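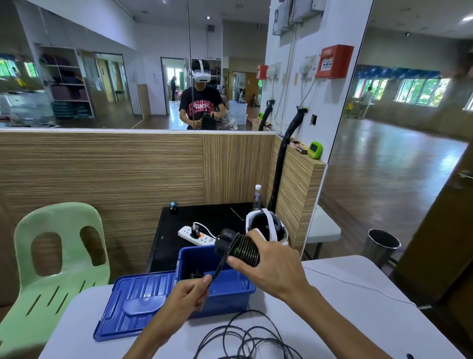

Black cable held beside its spool, blue container behind.

Ticket 741: Link drops to 100 on long run, vendor says cable is fine
Status: Open (reopened twice)
Product: Clavport 8-port switch, Joltero router
Opened by: Felista Kariuki

Problem

The desk at the far end of our office negotiates at gigabit in the morning and falls to 100 Mbps sometime after lunch. It stays there until I unplug it or reboot the switch. File copies that take 4 minutes before the drop take most of an hour after it. The run is 37 meters of black outdoor-rated cable, bought on a spool and terminated by me.

Clavport support closed this the first time with "cable exceeds recommended length." It doesn't. The limit for gigabit over copper is well over double what I have. I asked which recommendation they meant and got a link to the quick start guide, which doesn't mention length.

What I have tried

Swapped the port on the switch. Same.
Swapped the patch cord at the desk. Same.
Recrimped both ends. Fine for two days, then same. I'm not counting that as a result.
Updated the switch firmware. The release notes say "improves stability" and nothing else. Same.
Turned off the energy saving option on port 5. No drop on Wednesday, drop the next day at 2:40 pm.
Different laptop, different adapter. Same.

Reply from Clavport support

Hello Felista, thank you for your patience. Please perform a factory reset and confirm that you are using a certified cable. We recommend Feltel cables for best performance.

Reply from Felista Kariuki

I did the reset. It took out my VLAN settings and changed nothing else. I would like to know what the Feltel cable does that mine doesn't, apart from costing more. If you have a test that shows the cable is bad, tell me what it is and I'll run it.

The built-in cable test on your own switch says all four pairs are OK, both while the link is good and while it is stuck at 100. Either the test is wrong or the cable isn't the problem. Please pick one.

Update

Took the switch out and ran the far desk straight into the Joltero router for more than 60 hours. No drops. Same cable, same ends, same laptop. I know that isn't proof, and the router may simply be less fussy about a marginal pair. But it makes me doubt the length story even more.

Put the switch back. Dropped the same afternoon.

The case is quite warm on the side by the power jack when this happens. The cupboard it lives in gets afternoon sun on the door. I left the door open for a day and the drop came later, at 5:15 pm. One day is one day, so I'm not calling it heat yet.

Reply from Clavport support

Hello Felista, the operating temperature of your unit is within specification. May we close this ticket?

Reply from Felista Kariuki

No. You haven't asked me what the temperature is.

Next steps on my side: a thermometer in the cupboard, then a borrowed Wan switch on the same shelf for a week. If that one holds gigabit through the afternoon I'll be asking for a replacement, and I'll attach the port logs from both.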